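Huddale kayak hut, pre-season gear check, Thu 29 April

My yearly walk round the hut before we let anyone near the water. I tick as I go and ramble a bit, sorry!

Buoyancy vests - OK. All 26 zipped, buckled and tugged hard at the shoulders. Two straps a bit furry, still fine for me.

Paddles - OK, except 4 with wobbly blades. Taped red and moved to the back rack.

Throw lines - one FAIL. The Rind bag had a knot in it that I couldn't get out with my teeth (I tried). New one ordered.

Helmets - OK. Liners washed, and they smell so much better than in January.

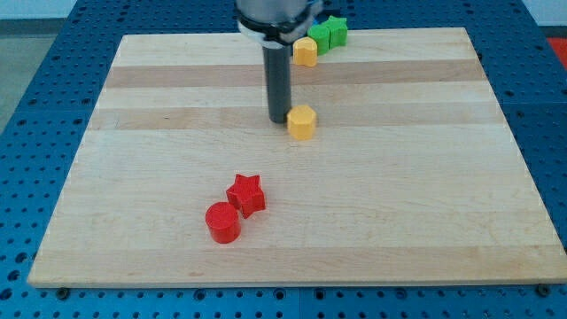
Faisal Bhutto wrote back that the red tape comes off in salt water, so he'd like the bad paddles locked away before the Rundstead trip, and could I look at the bulkhead hatches again while I'm at it.

Fair enough, done both. Hatches - OK now, one seal swapped on the long Braridico boat.

Slipway - NOT YET. Still green and slick below the second ring, and I nearly sat down in it. Needs a proper scrub at low tide, so bring boots and a stiff brush.

First aid box - OK, but short on big plasters.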